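Handout 7: Reading a success rate
Course notes, Learning from Demonstration
Mirjam Baumgartner
April 14, 2025

Before the session please read the Hollenstein report, all of it, including the appendix. Most of what follows is a complaint about the gap between its summary and its appendix.

1. The claim

The report says that a policy trained on 340 teleoperated demonstrations "has learned to place small packaged items on a tray". The method is plain behaviour cloning: a network is fitted to copy what the operator did, given the head camera view and the joint positions. I have no quarrel with the method. My quarrel is with the word "learned", and with "small packaged items", which in the appendix shrinks to one type of snack packet.

The task takes two arms, a tray and a packet on a white table. Written down like that it sounds trivial, and a good deal of it is. The hard part is the moment before contact, when the thumb and index finger have to come down over a crinkled wrapper that has no proper edge to hold.

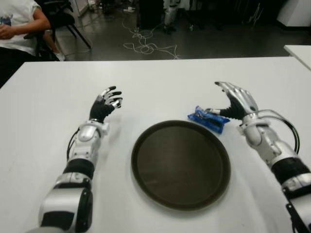
2. What was varied, and what wasn't

Packet position was varied by hand between trials. Nishimura, who ran them, told me he put it "wherever looked different from last time". People are poor at this. They drift back to comfortable spots, and those are usually the spots where the demonstrations were recorded too.

Tray position: hardly varied. Table height: fixed. Lighting: not reported. The room behind the table is in the camera's view as well, and a network will happily use a cable on the floor as a landmark if it helps the fit. Mok tried masking the background in her Rurlow runs last August and the score dropped. One run, one seed, so don't lean on it either, but it is more than Hollenstein offers.

3. Where a trial starts and stops

The summary gives grasp success and the appendix gives placement success. They are different measurements. A pinch on the wrapper may count towards the first and tells you nothing yet about the second. When a paper shows you a grasp, ask which column it went into. 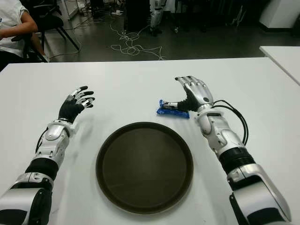
Should we throw out trials where the operator stepped in?
Keep them and score them as failures. The Billik baseline dropped 19 such trials out of 123 and reported the rate on the remainder, so its figure can't be set beside anyone else's.

4. Small samples

The headline comparison, with and without the wrist camera, rests on 12 trials per condition. Work out the interval yourselves before you believe the bar chart. Plattner thinks I am too hard on this point and that a clear trend is still a trend. He may argue it in the seminar.

For next time: write half a page on which single extra experiment would change your mind about the claim in section 1. Send it to Britt-Marie Bakke, not to me.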